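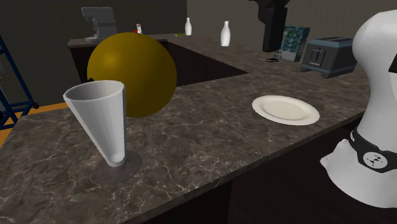
Pesdale Bench Rules 2, reviewed
February 21, 2021

Pesdale Bench Rules is a rule pack for people who test arm policies in a simulated kitchen before they go near hardware. You get a written handbook, a rule file that your simulator reads, and a checker that goes through saved runs and flags the ones that broke something. It costs $49 for a single seat. I have been using it on the Trestalberg kitchen layout, mostly for pick and place work with cups and plates.

The first version was a PDF and little else. Version 2 adds the checker, and the checker is the reason to buy it.

What the rules cover

The handbook is organized by when you need each rule: before a run, during a run, and when you write up results. The "before" part deals with scene setup. Write down the start pose of the arm and of every object it could reach. Fix the random seed and record it. Don't change friction or mass values between the runs you plan to compare. All of that is ordinary good practice, and most teams say they do it. Having it as a form that has to be filled in before the checker will open a batch made a difference for me. I found two older batches where I had changed the plate friction partway through and never noted it.

The "during" part is mostly about distance and contact. There is a speed limit near the counter, a contact force limit, and a keep-out band along the front edge of the counter. The edge band is the rule I ran into most. Objects near the front edge tend to get approached from outside the counter, with the gripper housing out past the stone and the forearm passing close over whatever is set down next to it. Pesdale asks for a declared clearance for the whole arm, links included, and many home-made rule sets only measure from the fingertips. With a plate right beside the gripper, that matters.
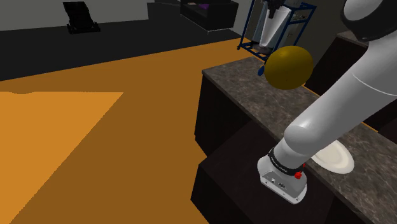
Setup

Installing took me one afternoon. The rule file is plain text, 1040 lines long, and well commented. You map your own object names to Pesdale's classes (open container, flat dish, appliance, fixed structure, and so on) and set the counter height. Anything you leave unmapped is treated as fixed structure, with the strictest limits. That is a sensible default, but the handbook only mentions it in a footnote. My first batch came back nearly all red.

The mapping tool reads most common scene formats. It didn't like our shelf rack, which is built out of many thin bars, and wanted a class for each one. I grouped them by hand in the scene file.

The checker in use

I ran almost 1000 saved runs through it, in batches of 100, which is the batch size the handbook recommends for reporting a success rate. Each flagged run opens at the moment of the first violation, with the rule number and the measured value. You can accept the flag, or override it with a written reason. Overrides stay in the report. I like this a lot, and I would keep it even if I dropped everything else.

It is fast enough. A batch finished in less time than it took me to read the one before.

The rule on camera views is the best part of the handbook. It says a grasp may not be scored from the wrist view alone. A fingertip can overlap the rim of a bowl on screen and still be well short of it or above it, and the gripper often covers the near side of the bowl completely. Pesdale wants either a second view or the contact data from the simulator, and the report has to say which one was used. I went back and rescored some of my own runs this way, and a few changed.

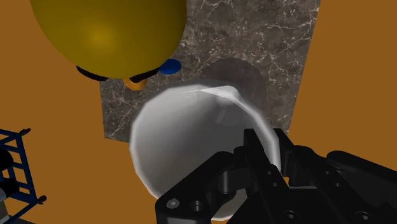 WHAT COULD BE BETTER

The force limits are given as single numbers for each class. A thin cup and a heavy stone bowl are both "open container," so both get the same limit. You can add subclasses, but then the checker marks the report as modified, and you have to explain that to anyone you send it to.

The report template has no field for the simulator version. I type it into the notes. The rules insist on seeds and start poses, so this is an odd gap.

Search in the handbook is poor. Rule numbers changed between versions 1 and 2, and there is no table matching old to new.

COMPARED WITH REBELO

Rebelo's free checklist covers much of the same setup advice and is shorter. It has no checker and says very little about the edge of a work surface. If you run a handful of tests by hand, Rebelo will do. Koltby's suite has a checker too, but it only reads Koltby's own logs, so I couldn't try it on the same runs.

SUPPORT

I wrote twice, once about the rack and once about the missing version field. Both answers came the next day. The rack import is supposed to be fixed in the June update.

RATING

4 out of 5. Read the footnote about unmapped objects before your first batch.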